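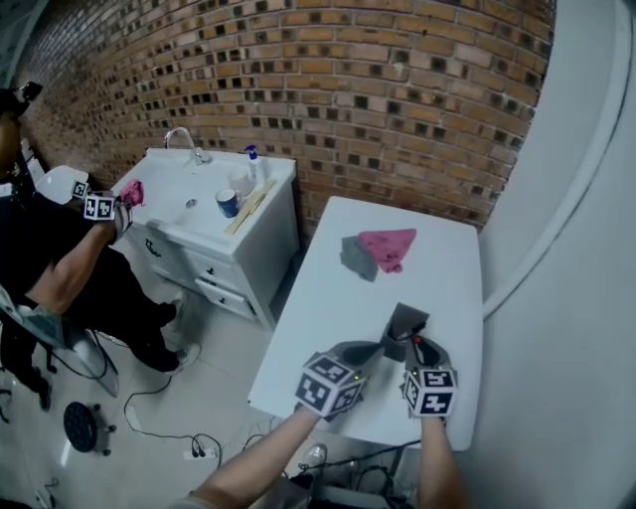 Escribo esto con prisa que a las 4 tengo que devolver las llaves del coche y todavía no he hecho la maleta. Pero si no lo cuento ahora no lo cuento nunca, que ya me conozco.

Dos semanas intentando aprender a hacer pan de centeno. Dos. Y tengo por fin uno que se puede comer sin pedir perdón.

Para quien no leyera lo anterior: me traje un bote de masa madre de casa de Alina Tănase, que lleva años haciéndolo y que me lo dio con una hoja escrita a mano por las dos caras. La hoja la perdí el primer día. Creo que se quedó en el tren a Gostow, entre el asiento y la ventanilla, con el recibo de la farmacia y un boli bueno. El bote no, el bote llegó entero, envuelto en un jersey. El jersey huele a vinagre desde entonces.

Así que empecé de memoria. Mala idea. De memoria yo me acordaba de "agua templada" y de "paciencia", y con eso no se hace pan.

Primer intento. Ladrillo. Lo corté con el cuchillo de sierra y tuve que apoyar el peso del cuerpo. Por dentro gris, húmedo, con una raya como de plastilina pegada a la base. Me comí una rebanada por orgullo, con mucha mantequilla. El resto fue a la basura y me dio pena, porque la harina de centeno aquí no es barata.

Segundo intento. Peor. Me dejé la masa fermentando toda la noche, hacía calor, y por la mañana se había salido del molde y había vuelto a bajar. Agrio agrio. Lo metí al horno igual. No sé por qué. Supongo que por ver.

Luego escribí a Alina, que me tardó un día en contestar (estaba de mudanza, pobre) y me mandó tres audios larguísimos. Resumo lo importante porque sé que alguien me lo va a preguntar:

El centeno no se amasa. Se mezcla con cuchara y ya. Yo venía del trigo y estaba ahí dale que te pego con las manos, y lo único que consegia era llenarme de engrudo hasta el codo. Se mezcla, se moja uno la mano, se alisa por arriba y se deja en paz.

No dobla el volumen. Yo esperando a que doblara, claro, y por eso se me pasaba. Cuando salen agujeritos por encima, como pinchazos de alfiler, al horno.

Y no se corta caliente. Se espera al día siguiente. Esto es lo que peor llevo. Toda la casa oliendo a pan y tú mirándolo.

El tercer intento ya con los audios delante. Mejor, bastante mejor, pero soso. Se me olvidó la sal. La sal! Con el bote de sal al lado de la báscula. Cosmin Sârbu, que había venido a cenar, dijo que no se notaba tanto y repitió dos veces, pero Cosmin repite de todo, no me sirve como jurado.

Hablando de la báscula. La mía es una Plarketti viejísima, de las de pilas de botón, y me he pasado media semana pensando que el problema era la masa cuando el problema era que pesaba lo que le daba la gana. Lo vi al poner un paquete cerrado de harina y que me dijera 617 gramos. El paquete era de medio kilo. Cambié las pilas y volvió a la normalidad. O sea que a saber cuánta agua llevaban los dos primeros. Igual la hoja de Alina no hacía tanta falta.

Cuarto intento, el bueno. Apunto lo que hice, tal cual, por si me vuelvo a quedar sin papeles:

La noche antes, refrescar la masa madre con centeno integral y agua, mitad y mitad, que quede como un yogur espeso.
Por la mañana todo junto en el bol: la masa madre, más centeno, agua, sal (SAL), una cucharada de melaza y alcaravea machacada.
Cuchara, molde engrasado, mano mojada, tapar con un plato.
Agujeritos. Horno muy fuerte al principio y después bajarlo bastante. 44 minutos en el molde y 9 más fuera de él, encima de la rejilla.
Envolverlo en un paño y no tocarlo hasta mañana.

Lo de la alcaravea es cosa mía, bueno, es cosa de la tienda de Benjelloun, la que está bajando la cuesta. Entré a por comino y no quedaba, y el hombre me dio a oler un tarro y me convenció. Con el centeno va que ni pintado. No os paséis, eso sí, que una cucharadita de más y aquello sabe a jarabe. La melaza también es de allí. Venden además unos dátiles blandísimos que no tienen nada que ver con este post pero id.

Textura: miga apretada, un poco pegajosa al primer corte y luego ya no. Corteza oscura, casi negra en las esquinas, y ahí es donde está el sabor. Al tercer día estaba más rico que al segundo. Con queso fresco y pepino, con arenque, con mermelada de ciruela. Tostado también, aunque le cuesta, hay que darle dos vueltas al tostador.

Cosas que siguen sin salirme: la parte de arriba se me raja siempre por el mismo sitio, a la izquierda. Alina dice que es el horno, que calienta más de un lado, y que gire el molde a media cocción. Lo giré y se rajó por la izquierda igual. Misterio. Tampoco consigo rebanadas finas de verdad, de esas que venden cuadraditas en paquete. Hace falta otro cuchillo o otra muñeca.

Lo que no sé es qué hacer con la masa madre ahora que me voy. He leído que aguanta en la nevera, que se puede secar en láminas, que se puede hacer migas con harina y guardarla en un tarro. He hecho lo de las migas por si acaso y además le dejo a Cosmin un poco en un bote con una etiqueta que pone NO TIRAR. La anterior la tiró su hermano. Pensaba que era pintura.

En agosto vuelvo y pruebo con semillas, que me traje un paquete de mezcla de la marca Batby (girasol, lino y calabaza) y no lo he abierto. Alina dice que las semillas hay que remojarlas la noche antes, que si no le roban el agua a la masa. Lo dejo escrito aquí para no volver a perder el papel.

Si alguien tiene un truco para la raja de la izquierda, en comentarios por favor. Y si alguien viaja en tren a Gostow y ve una hoja escrita por las dos caras con letra pequeñita, es mía. El boli os lo podéis quedar.

Me voy a por la maleta.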